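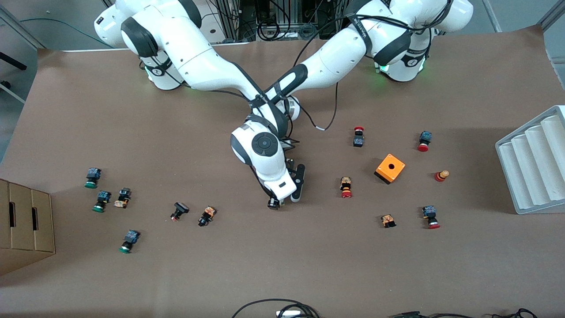
Test Technician, Robot Cell Safety (fixed term)
Undstead, Lallness site

We are looking for a test technician to join the team that sorts and fits push-buttons and emergency stops with a two-arm robot cell. The post is full time, on site, for 70 weeks.

Why we are recruiting

In July our left and right arms touched during a pick. Both were running at reduced speed and no one was hurt. The crossing check in the Jandia control software should have held one arm back until the other had cleared. It did not, and the protective stop came later than it should have. A cable on one forearm was damaged and has been replaced.

We went back through the logs and found 77 picks where the arms had come closer together than our own limit allows. None had raised an alarm. Until we understand why, the cell runs only with a technician at the stop button, and we need another person to share that work.

What you will do

You will run set pick trials with both arms, 300 per test block, and write up each stop, drop or near contact. You will check cable routing and straps on the arms before each block and report any wear. You will lay out the parts to the test sheet, reset them between runs, and help the software team repeat faults on request. You will also keep the fault log up to date. Maximiliano Garrido reads it every morning and will ask about gaps.
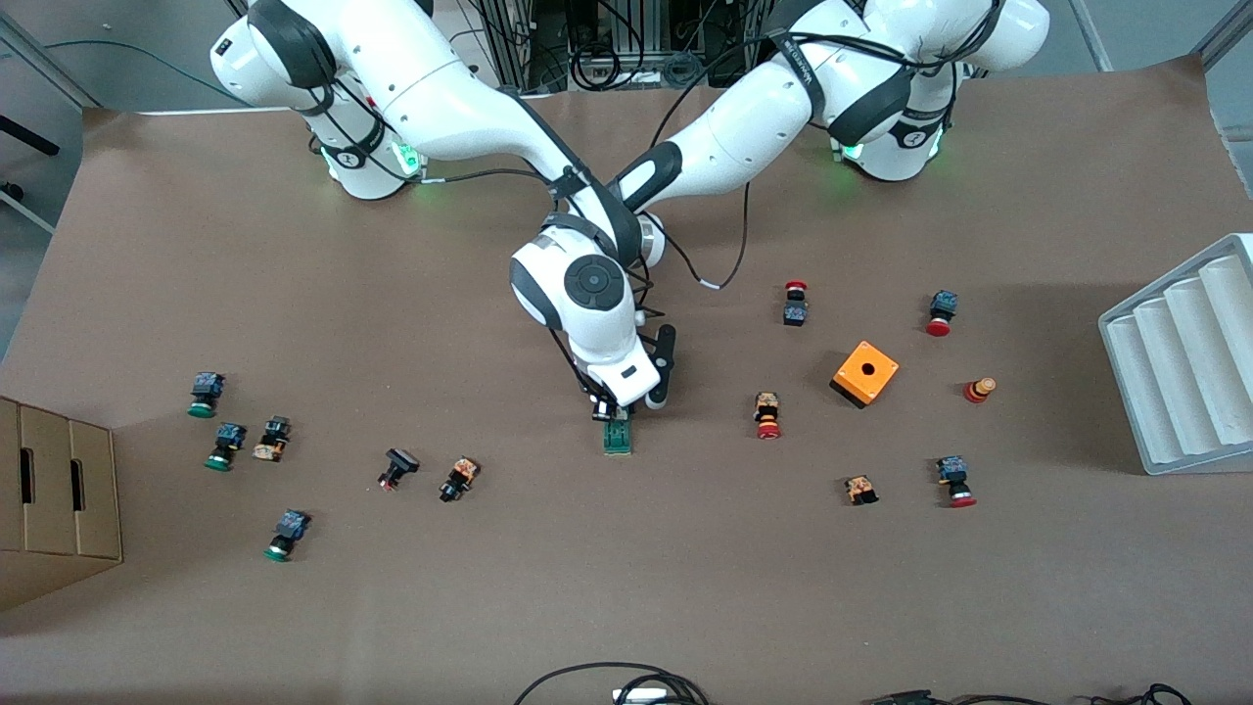

The two-arm cell with push-button parts laid out, a green one in the gripper.

What we need from you

Experience of working near industrial machinery, and of isolating it safely before you reach in. Clear written English. Patience with repeat work. You must be willing to stop a run when something looks wrong, even if the block has to be started again.

Some experience of robot arms would help, as would basic electrical fault finding. Training on the Jandia software is given in your first 3 weeks. You will not work alone on the cell during that time.

Terms

Day shifts only. Safety footwear is provided. You will report to Florencia Sepúlveda, who leads testing. Part of the work will be shared with our safety assessors, Ionescu, and you may be asked to attend their site visits.

How to apply

Send a CV and a short note describing a fault you have dealt with and what you did about it. Mark it for Florencia Sepúlveda and hand it in at Lallness reception or use the form on our jobs page. Applications close on July 6, 2022. Interviews include a visit to the cell, so please wear flat, closed shoes.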